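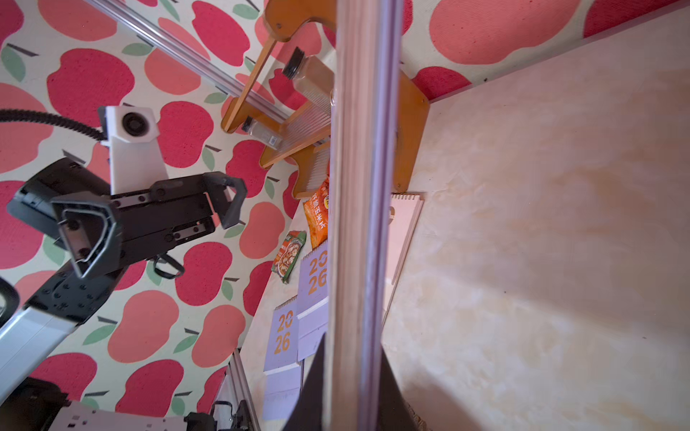

Two Nights in Ruddock

Travel > Weekend Stays > Small Towns

Ruddock has 70 rooms for rent, and on a summer weekend most of them are taken by Thursday. The town sits on the east shore of Lake Cerko and has 900 year-round residents, one grocery store and two gas stations. Visitors who want more than that usually stay in Delville, at the other end of the lake, and drive over for the day.

The largest place to stay is the Fevilik Lodge, a two-story motel on the shore road. Rooms on the lake side cost more and get the morning sun. The rooms in back face the parking lot and are quieter, as the boat ramp is busy by six. There is no restaurant, but coffee is set out in the office until ten.

Cabins are the other choice. Most are north of town on gravel roads and rent by the week from June through August. In April and again after Labor Day, owners will often take a two-night booking if you call. Ask about heat before you reserve a spring date – a few cabins have only a wood stove.
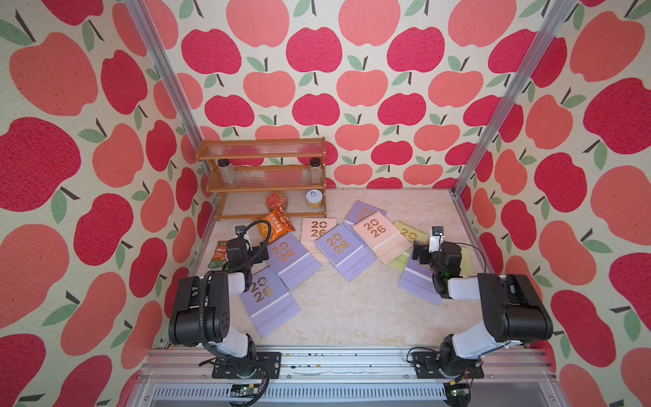 Tent campers can use the town campground, which has showers and a small beach. Sites are first come, first served. The ones closest to the water fill early, and the ones by the road pick up truck noise until late evening.

For food, the diner on Main Street serves breakfast and lunch and closes at 2. Supper means the tavern by the marina, where Friday is fish night and the wait can run past an hour. The grocery store sells bait, firewood and a decent sandwich.

The road around the lake is paved except for a short stretch near the Delville dam. Parking at the dam is free, and the path down to the spillway is steep but has a handrail. The boat rental at the marina takes cash only on weekdays.

We use cookies to remember your settings. Accept | Manage choices

Contact us | Advertise | Back to top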